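Wirkstead catering automation program

The Wirkstead catering automation program is a workplace project in which humanoid robots take on part of the handling of fresh food. It is run by the catering department at Wirkstead, a conference and training site, with equipment and technical support from Stellis. The program is concerned mainly with fruit and drinks service, and with the duties of the staff who prepare and supervise it.

Background

Before the program, attendants at Wirkstead plated fruit by hand in the early morning and restocked the serving tables between sessions. The work was repetitive and was shared out by rota. A proposal to automate part of it was put forward by Drita Hodžić, then head of catering, and was approved in April. Boxed and sealed goods were considered first, but loose fruit was chosen as the harder test.

Handling of soft fruit

Grapes are among the more difficult items in the program. A bunch has no fixed shape, its weight shifts when it is lifted, and single berries come away easily. The fingers must close far enough to hold the bunch without splitting the skins. Grip settings are kept by the catering staff, who revise them when the supplier or the variety changes. 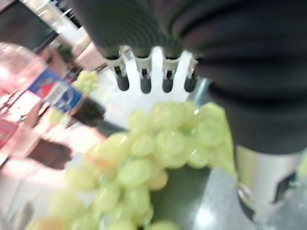

Who decides whether fruit handled by a robot may be served?
The shift attendant decides. Each bunch is inspected by a person before it goes out, and the attendant may reject it without giving a reason in the log.

Effects on staff

No posts were removed in the first phase. The early plating shift was shortened, and three attendants were retrained as cell supervisors, a grade that did not exist at the site before. Supervisors start and stop the machines, clean the hands between tasks and record faults. The grade carries higher pay, but it also brings written reporting, which some long-serving attendants declined to take on.

The log for the first phase holds 2459 handling attempts, of which 2207 were accepted by the attendant on duty. Dropped fruit was the most common cause of rejection. An internal review by Sorin Vasić, dated Tuesday, January 25, 2022, found that time saved on plating had been partly taken up by cleaning and by waiting for the machine to finish a movement. It recommended that waiting time be counted as working time in all rotas, and this was adopted.

Work areas and safety

Rules for the work areas were drawn up jointly by the catering department and the staff association. Attendants stay outside the marked line while a robot is powered, and only a supervisor may cross it. Serving tables are cleared and wiped by hand at the end of each shift. 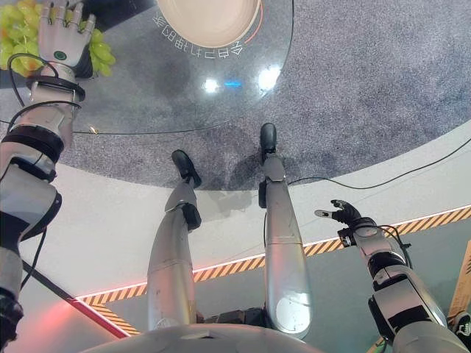 Sizwe Mthembu told the staff newsletter that the rules were clear enough but the training was too short, and that "two people learned to run the cell properly and everyone else learned to call them." The department later added a second training day for all attendants.

Later development

A second phase extended the program to the Bromier building, where drinks service is handled in the same way. Ulises Zapata was appointed to coordinate rotas between the two buildings.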